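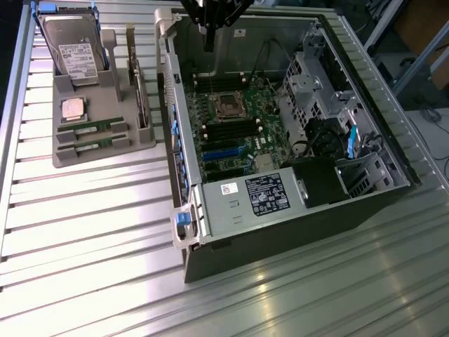 Rernby's Repair Pledge Leaves Plenty of Room for Doubt

Computer seller Rernby says it will keep spare parts on hand for every desktop and tower server it sells, for five years after the sale. The pledge, made in October, covers hard drives, fans, power supplies and processors. It sounds generous until you read the terms.

The promise applies to parts "subject to supply." The company would not say what happens when supply runs out. It also would not say what the parts will cost, beyond calling the prices "fair." A customer with a dead power supply may find out what fair means only after the machine has been sitting under a desk for a week.

Kane Harawira, who runs a repair counter in Cilldale, has seen this kind of offer before. Two years ago Koivisto, a smaller rival, made much the same promise and put up a parts page to go with it. Harawira says he tried to order a drive carrier from that page and waited 60 days before the order was canceled.

"They had the picture of the part and they had the price," he said. "They didn't have the part."

Koivisto says the page has been updated and that most orders now ship on time. It did not give a figure for most.

Rernby's plan has one clear improvement. Buyers will not have to send in the whole machine to get a replacement drive, and opening the case will no longer end the warranty. That should have been the rule all along, and small offices that do their own upkeep will be glad of it. Memory is left out of the pledge for now. So are main boards, usually the part that turns a cheap fix into a new purchase.

Then there is the handling fee. Any order under $100 gets one, and the amount is set at checkout. A fan costs far less than that, as do most cables and brackets. People who need one small thing will pay extra for it or give up and go to the secondhand stalls on Vundska Street, where Harawira buys a good share of his own stock.

Rernby says the fee pays for packing and testing. Asked whether a bracket gets tested, a spokesperson said the company would look into it.

The parts store opens to business customers first. Home users are to follow at a later date, which has not been set. Owners of older machines are not covered at all, even if they bought them the month before the pledge was made.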